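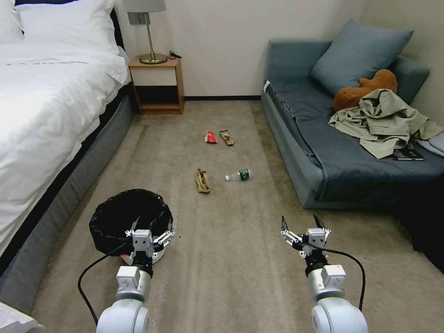
Zwei Arme mit Parallelgreifern über dem Teppich, der linke am Mülleimer.

Parallelgreifer Cumeneo und Leltent im Vergleich: Müll aufheben im Schlafzimmer

Für Greifer gibt es viele Datenblätter und wenige Berichte aus normalen Räumen. Auf dem Labortisch liegt der Würfel immer an derselben Stelle, und die Unterlage ist hart und eben. Wir wollten wissen, wie sich zwei Backensätze verhalten, wenn Verpackungen auf Teppich liegen und in einen Mülleimer mit Beutel sollen.

Getestet haben wir den Backensatz von Cumeneo und den von Leltent. Beide passen auf denselben Greiferkörper, der Umbau dauert wenige Minuten. Als Steuerung lief Huka in der Grundeinstellung, die Kopfkamera stammt von Tang. Bei allen Versuchen waren links und rechts gleiche Backen montiert. Insgesamt kamen im Juli 1.053 Griffe zusammen, verteilt auf beide Sätze.

Aufbau

Ein kleines Schlafzimmer mit Bett, Nachttisch und Schlafsofa. Auf dem beigen Teppich lagen wechselnde Gegenstände: Snackverpackungen, zerknülltes Papier, Stoff, eine kleine Plastikflasche mit Etikett. Der Eimer bekam einen schwarzen Beutel, den Rand nach außen umgeschlagen. Gesteuert wurde von Hand über zwei Bediengeräte, einen automatischen Ablauf haben wir nicht bewertet. Das Bett und die Sachen auf dem Sofa blieben außen vor.

Verpackungen

Flach liegende Folie ist der schwierigste Fall. Die Backen müssen fast bis auf den Teppich hinunter, und wenn man zu tief kommt, schieben sie die Verpackung vor sich her. Mit Cumeneo gelingt der Griff meist beim zweiten Ansatz. Die Spitzen sind schmal und kommen gut unter einen hochstehenden Rand. Leltent hat breitere Auflagen. Damit wird die Folie sicherer gehalten, sie muss aber erst einmal dazwischen sein. Bei ganz glatt liegenden Stücken haben wir mit Leltent oft aufgegeben und die Verpackung zuerst mit dem anderen Arm zusammengeschoben.

Die Teppichfasern waren ein Thema für sich. Bei Cumeneo zogen die Spitzen gelegentlich eine Schlinge mit hoch. Beschädigt wurde nichts, der Greifer meldete aber einen geschlossenen Griff, obwohl nur Teppich dazwischen war. Wer die Griffrückmeldung in Huka auswertet, sollte die Schwelle anheben.

Flasche

Die kleine Flasche machte beiden weniger Mühe als gedacht. Sie lässt sich quer zur Längsachse greifen, am besten auf Höhe des Etiketts. Setzt man zu nah am Deckel an, dreht sie sich weg. Die breiten Auflagen von Leltent sind hier klar im Vorteil. Mit Cumeneo mussten wir die Kraft erhöhen, und dann knickte das dünne Plastik ein.

Papier und Stoff

Zerknülltes Papier ist für beide Sätze leicht. Es steht vom Teppich ab, gibt nach und rutscht nicht. Bei Stoff greift Cumeneo manchmal zu wenig Material und verliert es auf dem Weg zum Eimer. Leltent nimmt mehr auf, lässt es dann aber beim Öffnen nicht immer sofort los. Kurz am Beutelrand abstreifen hilft, sofern der Rand fest umgeschlagen ist.

Kabelführung

Die Kabel laufen bei unserem Aufbau außen in einem Bogen vom Handgelenk weg. Auf dem Tisch stört das nie. In Bodennähe und neben dem Bettkasten muss man daran denken, besonders wenn das Handgelenk weit gedreht wird. Das ist keine Schwäche der Backen, gehört aber in die Planung. Wir haben die Schlaufen am zweiten Tag etwas gekürzt und danach besser gearbeitet.

Beidarmiges Arbeiten

Zwei Arme sparen vor allem Wege. Einer kann ein Stück halten, während der andere schon am nächsten ist. Ein großes weiches Teil neben dem Bett lässt sich mit der linken Seite anfassen, das Papier bleibt derweil rechts im Griff. Cumeneo baut etwas schmaler, was an der Bettkante angenehm ist. Das Sichtfeld der Tang-Kamera reichte dafür aus, nur direkt hinter dem eigenen Greifer fehlt naturgemäß die Sicht. 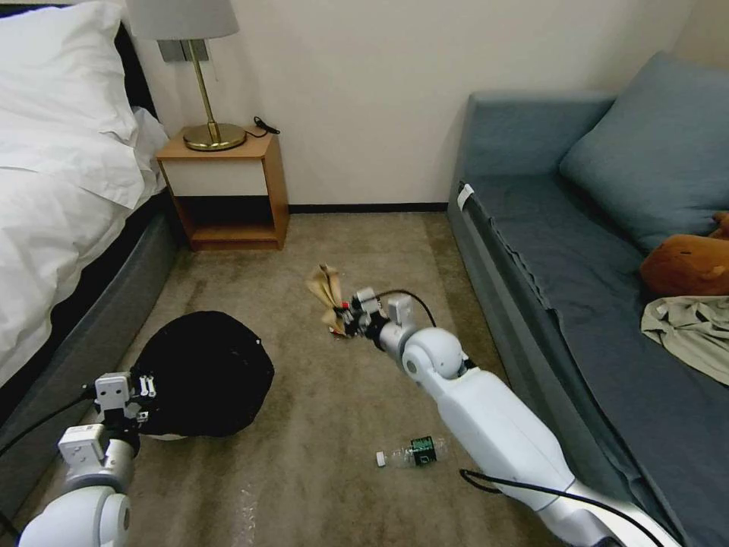

Preis und Verschleiß

Der Satz von Cumeneo kostete uns 290 Euro, der von Leltent 800 Euro. Für den Aufpreis bekommt man die größeren Auflagen und einen Ersatzbelag. Nach dem Test war der Belag bei Cumeneo an den Spitzen sichtbar abgerieben, bei Leltent kaum. Leltent nennt in der Anleitung ein Wechselintervall von rund 4.000 Griffen. So weit sind wir nicht gekommen und können es weder bestätigen noch widerlegen.

Bewertung

Cumeneo: gut bei Folie und in engen Ecken, schwächer bei runden Teilen. Der Belag dürfte haltbarer sein. Vier von fünf Punkten.

Leltent: sicherer Halt bei Flasche und Stoff, bei flachen Verpackungen mühsam, teuer. Dreieinhalb von fünf Punkten.

Wir lassen vorerst Cumeneo montiert. Ein gemischter Aufbau mit je einem Satz pro Arm steht noch aus, dafür muss in Huka die Kraftbegrenzung pro Seite getrennt eingestellt werden.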